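Clircombe发布家务操作评估阶段性结果：食物归拢仍需人工值守

本地讯 从事家用自动化测试的Clircombe于2月公布“Nirnel”家务操作评估的阶段性结果。评估针对一个具体问题：现有夹爪类末端执行器及其控制策略，能否在未经改造的住宅环境中完成日常整理。结论是，单步抓取已具备可用性，连续完成整项家务的能力尚不足以脱离人工值守。

评估共设9类任务，包括食物归拢、杯具移位、衣物收放、台面清理等。每类任务先由操作员使用手持夹爪完成100次示范，再由控制策略在同类环境中自主执行100次。执行环节由Sutter双臂平台承担，策略训练与回放由Allow软件完成。单次任务限时200秒，超时按未完成计。

食物归拢被列为重点任务。柔性织物表面不平整，容器受力后易倾斜，盒内物品尺寸和硬度不一，夹持点通常只能选在盒壁边缘。手持夹爪夹住敞口铁盒一侧时，盒内的橙色水果与深色坚果会随盒体姿态改变受力位置，夹持力和倾角须同时控制。

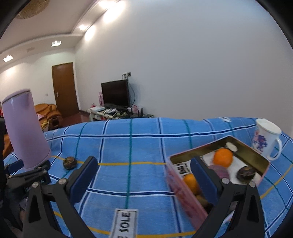 一、主要结果

规则形状物体的单次抓取表现稳定。带柄杯具、硬质盒体在光照均匀时可重复夹取，失误集中于接近阶段的姿态偏差。

不规则食物的表现差异较大。外皮光滑的圆形水果在指垫闭合时易发生滚动；短粗的柱状食材表面粗糙，摩擦条件较好，但端面朝向不易判断，放入容器时常需二次调整。格纹织物对边缘分割也有影响，条纹与物体轮廓重叠时，策略会选择错误的夹持点。

双夹爪协同是本阶段的薄弱环节。两侧夹爪在同一工作区内分别持物时，避让动作占用较多时间，部分任务因此超时。操作员示范时可以凭经验错开先后次序，策略目前只能部分复现这一行为。

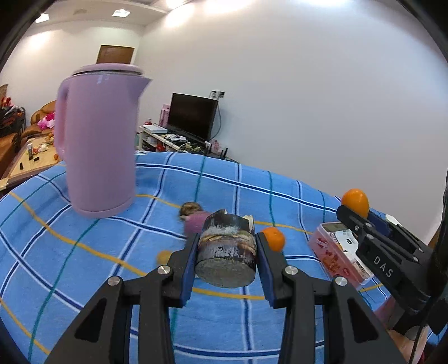
持物之后的放置步骤同样影响任务完成情况。评估组将“抓取成功”与“任务完成”分开记录：物体离开支撑面并保持稳定，计为抓取成功；物体进入指定容器、容器未倾覆、相邻物品未移出作业区，方计为任务完成。按后一标准，各类任务的得分均低于前一标准，其中食物归拢与衣物收放的差距最为明显。

二、适用范围

Clircombe认为，现阶段的系统适合在有人值守的条件下承担重复性的单步操作，例如将同类硬质物品移入固定容器。涉及易损食物、热水器具或多件物品堆叠的任务，不建议无人运行。门店理货与住宅整理在动作上有相近之处，但货架位置固定、包装规格统一，评估结果不宜直接互相套用。

三、后续安排

下一阶段将保留现有9类任务和计时规则，增加指垫磨损与夹持力漂移两项记录，并调整Allow软件的双臂避让参数。Sutter平台的硬件配置不作变更，以便前后数据可比。任务定义、判定标准及失误分类表将随阶段报告一并提供，科研与工程单位可向Clircombe提出书面申请索取。

关于Clircombe

Clircombe从事住宅与门店环境下的自动化操作测试，业务包括任务设计、示范数据采集和末端执行器评估。

（完）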